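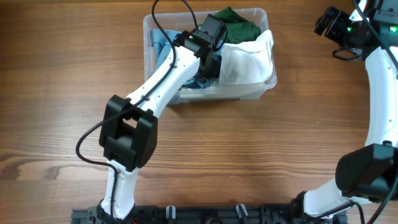

Sorting is a waste of time, according to one shopper at the Nadthorpe laundry, and anything washable can go in together on cold. Many people manage their wash this way for years. The trouble comes when a new green towel and an old white shirt share a load.

# Chapter 6: Sorting and Storing Cloth

Most homes own more cloth than they use. When the Stulleck housing office in Esidbridge asked its tenants to list theirs, one household reached around 1000 pieces, counting napkins and rags.

This chapter deals with small cloth items: hand towels, dishcloths, wipes and liners. Section 1 covers color and fiber. Section 2 covers bins, and why a clear one is easier to live with than a drawer. Section 3 covers folding, including the Hellwig fold, which takes 2 creases and suits square pieces.

Before you read on, take out one bin or drawer of cloth at home. Separate the whites from the darks and put aside anything stained or thin. Keep the worn pieces until Section 3, where they will be cut down for cleaning rags.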